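4.2 Laying out the desk task (Arneck Robotics Club, two-arm table)

1. Park both arms before you reach over the table.
2. Set the lamp, the cactus and the organizer toward the rear. Keep the front clear.
3. Put the scissors in the left part of the organizer, handles up. 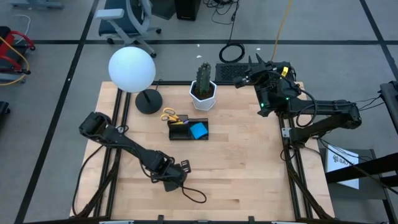 Figure 7. Desk items set out between the left and right arms.

4. Run program 107 at low speed.

Caution: Check the cable loop at each wrist before starting. It must not catch on the lamp.

Note: Report loose cables to Fermín Rivadeneira.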